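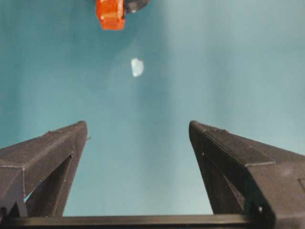
Juko pick-up set — README

Hello, and thanks for downloading this! It's the recordings our robotics club at Vincombe made for the small-objects round of the Delham challenge, tidied up enough (I hope) for other clubs to use.

Juko is the name of our arm. It has 2 printed fingers and a little camera at the wrist, and everything in the set was recorded through that camera while one of us drove.

What's in the folder
runs — 18 recordings, one subfolder each
notes — what the driver typed in afterwards, spelling mistakes and all
wada — the scripts we use to read the recordings (Wada is just what we called our software, don't go looking for it elsewhere)

Each run is a go at picking up something small from a plain teal surface. Small pale bits are the hardest by miles, so please try those before you tell us your code works!

Things to know
The first 6 runs were made in May, before we reprinted the fingers, so don't mix them with the later ones if you care about grip width. Runs 9 and 14 have no notes. Sorry, that was me.

Joint angles are in degrees and times are in seconds from the start of the run.

Using it
Copy the whole folder somewhere with a short path, open wada and run check first. It will grumble about the missing notes — ignore that.

Use it for any club or school project you like, and do send us what you make. Last changed 12/7/18.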